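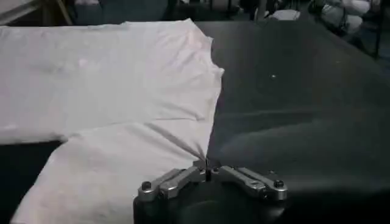
White T-shirts going grey after a few months, any ideas?

Posted 2021-09-02 by Tuncer

Hello all, and sorry if this has come up before – I did have a look but mostly found threads on red wine. I bought 8 plain white T-shirts back in February, all the same make, and every one of them has gone a sort of tired grey. They don't smell and there are no stains as such, they just look old. I wash at 30 with an ordinary liquid, usually with whatever else is light coloured, and I dry them on the airer in the spare room. We moved house in the spring and the water here is very hard (the kettle is a sight!), so I wonder if that's part of it. I'd rather not bleach them as the cotton is on the thin side. Can they be saved, or is it dusters for the lot?

Vovwood

Don't give up on them yet! Mine went just the same way and I got most of them back. Liquids generally don't have any bleach in them, so try a proper powder for whites, the biological sort, and go up to 40 if the label lets you. Before that I'd give them a long soak. I fill the bath a few inches deep with warm water, dissolve a good scoop of oxygen bleach in it (the kind that comes in a tub, nothing like the stuff for the loo, and much kinder to thin cotton), and leave them for 6 hours, giving them a swish when I remember. Then straight into the machine. You may need to do it twice.

Do wash them on their own as well. My mum used to say a pale blue sock was as bad as a navy one, only slower, and I'm afraid she was right. And with hard water you need the dose on the box for hard water, which always looks like far too much – I was skimping for years.

If you can get them outside to dry, even on a dull day, do.

Conetti

bleach is fine, everyone worries too much

Skullico

Please don't use chlorine bleach if there's any elastane in them, it can turn them yellow and there's no getting that out. Check the label first. I agree with Vovwood about the soak, and I'd add 2 things: leave out the fabric softener, as it builds up on cotton and holds on to the dirt, and run the machine empty on its hottest wash now and then. Mine was full of grey sludge behind the door seal and it had been going back onto the clothes every time.

Tuncer

Thank you, I've just looked behind the seal and oh dear. Soak going on tonight.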